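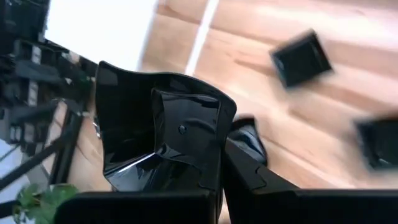
Grippers, Week 3: Trying Out Fingers

Course notes, Robot Handling Lab

Okay, grippers at last. These notes go with the bench session, so bring them along, scribble on them, spill things on them. I've left out most of the theory from the slides and kept the stuff I end up repeating at every bench.

We're comparing two grippers this term, the Runen and the Odoi. Both bolt onto the same Ava arm and both take their orders from the Laltirach controller, so you won't need to learn two sets of commands (you're welcome). What changes is the shape of the fingers, how they close, and how much of the camera's view they eat up. That last one surprises people every year!

What the wrist camera gets to see

The camera rides on the wrist, which means it turns whenever the gripper turns. Roll the wrist and the floorboards run off at a slant, the shelves lean over, and your nice straight room goes diagonal. Your eyes get used to it in a few minutes. Your code won't, so write down the wrist angle with every picture you save.

The fingers are always in view too, and they're close, so they take up a lot of room. A wide, curved finger can hide the exact spot you're reaching for. Glossy black plastic adds its own trouble, with bright streaks sliding along every ridge as the arm moves, and a simple edge finder will happily lock onto one of those streaks and tell you it has found an object. I lost most of a November afternoon to this once. Matte parts behave much better. If you can't change the finger, mask it out in software and move on.

Then there's blur. At speed setting 64 the background smears badly, and a dark, square thing on a pale wood floor turns into a dark smudge with soft corners. At 34 it's fine for what we're doing. Start there, please, and only go up once you have a full set of clean runs.

Before you touch anything

Check that the wrist cable has slack with the arm at full reach. Open and close the fingers with nothing between them and watch whether they meet evenly. If one gets there first, stop and call me over – it's a small adjustment, but I'd like to do it with you the first time.

Set the force limit to 260 on the controller. That's the raw controller value and has nothing to do with newtons, so don't put it in your report with an N after it. (Somebody always does.)

The comparison itself

Pick one object and stay with it for the whole session. Something square and rigid with a rim is a good choice, as it gives you two quite different ways to grab it: across the outside, or with one finger dipped inside and the wall pinched between the two. Try both. The outside grip asks for a wide opening and a decent guess at the angle. The rim pinch forgives a bad angle but hates a bad height, and you'll feel that difference by the second or third try.

For each gripper, do the outside grip straight on, then with the object turned partway, then the rim pinch. Write down for every try:

Gripper and grip type
Wrist angle at the moment of closing
Whether you could see the object right up to contact
Held, slipped or missed
Anything odd

Take the "anything odd" line seriously. My favorite lab reports have come from that line, and the numbers usually make a lot more sense next to it.

When you swap grippers, save your settings first, then power down the arm, then undo the bolts. In that order! The Laltirach forgets the open and closed positions when the tool is unplugged, so you'll be setting those again for the second half.

A word about floor work

Picking from the floor is harder than picking from a table. The arm is stretched out, small wobbles get bigger, and you have less room to come in from the side. Stay well above the floor until you're lined up, then come down slowly in a straight line. Keep chair legs, stands, bags and plants out of the arm's reach as well, because a wrist that's rolling sweeps a bigger circle than you'd think.

For next time

Bring your tables and one saved picture where the finger blocks something you needed to see. Mark on it where you think the hidden edge is. We'll put them side by side and then argue over camera mounts, and whether moving ours a bit farther back would be worth the extra weight.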